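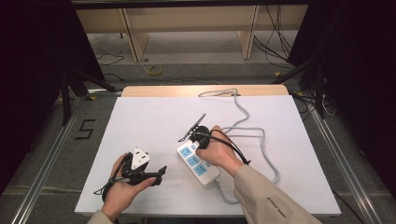
We use cookies to improve your experience on this site. Accept | Manage settings

Standby Power Use in Shared Student Housing
June 17, 2025
By Valentin Marchal and Precious Maluleke

1. Background

Standby power is the electricity an appliance draws while it is switched off or idle but still connected. In a single household the amount is small. In shared housing each bedroom tends to hold its own set of chargers, screens and speakers, and the total is harder to see because the bill is split evenly. The purpose of this project was to measure standby use in one building, Lokham House, and to test whether a simple change in behaviour would lower it.

2. Method

Readings were taken in seven bedrooms and the shared kitchen over four weeks. Each bedroom was fitted with a Savis plug-in energy meter between the wall outlet and the power strip. The kitchen outlets were metered separately – the microwave and kettle on one meter, the coffee maker and toaster on the other. The fridge was left out of the study.

For the first two weeks residents were asked to carry on as normal. For the last two weeks they were asked to switch off the strip at bedtime and when leaving for class. Meter totals were copied into a shared spreadsheet every evening. Overnight use, from midnight to 6 a.m., was taken as the standby figure for rooms where the occupant was asleep by midnight.

3. Results

Overnight use fell in five of the seven bedrooms. In the other two there was no clear change. One of these residents runs a small aquarium from the same strip and could not switch it off. The other reported forgetting on most nights.

The largest single standby load was an older stereo receiver, followed by a desktop computer left in sleep mode. Phone chargers with no phone attached were below the lowest value the meter could display. Kitchen use was nearly flat across both periods – the microwave clock accounts for most of it.

4. Sources of error

One meter lost its stored total during a power outage in the second week, and four evenings of data for that room were discarded. The weather was also warmer in the second period, and three residents began using desk fans. Fan use overnight was subtracted by estimate, which adds uncertainty to those rooms.

5. Further work

A longer trial in a second building, Sesodside, would allow a proper control group. Meters that log by the hour would remove the need for evening readings.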